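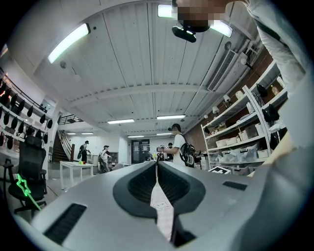 Pinza de mano, con alguien asomado por encima.

Novix vuelve en diciembre, y esta vez dice que va en serio

La segunda temporada de Agbenyega ya tiene mes de estreno: diciembre. Novix lo anunció en un comunicado de 353 palabras, de las cuales once eran «épico». Serán 13 episodios, tres más que en la primera tanda, y quienes recordamos el capítulo del ascensor averiado nos preguntamos de dónde van a sacar el argumento.

Adwoa Darko repite como la capitana Umer, ascendida a comandante tras hundir la única nave que le habían prestado. También regresa Nhyira Aryee, cuyo personaje murió dos veces en la temporada anterior. En la serie lo explicarán con un gemelo, un clon o un sueño – en el club se admiten apuestas hasta que salga el primer tráiler, a café la papeleta.

Habrá encuentro de seguidores, cómo no. Se celebra en el auditorio Branach, que tiene 1000 butacas y una máquina de refrescos. En la lista de espera hay ya 3692 personas, así que conviene ir haciendo las paces con la retransmisión. El programa incluye proyección del primer episodio, coloquio con las dos protagonistas y un concurso de disfraces en el que quedan prohibidas las alas de más de un metro. Los que estuvieron sentados detrás de la Reina Polilla el año pasado saben el motivo.

Las puertas abren a las cinco de la tarde. El coloquio empieza a las seis y media según el cartel, a las siete según la web y cuando llegue Darko según la experiencia. Los socios con carné en vigor pueden pedir entrada en el mostrador del club, una por persona, y no, el gemelo malvado no cuenta como segunda persona.

Quien aún tenga en casa los discos de la primera temporada, que los devuelva. Falta el tres.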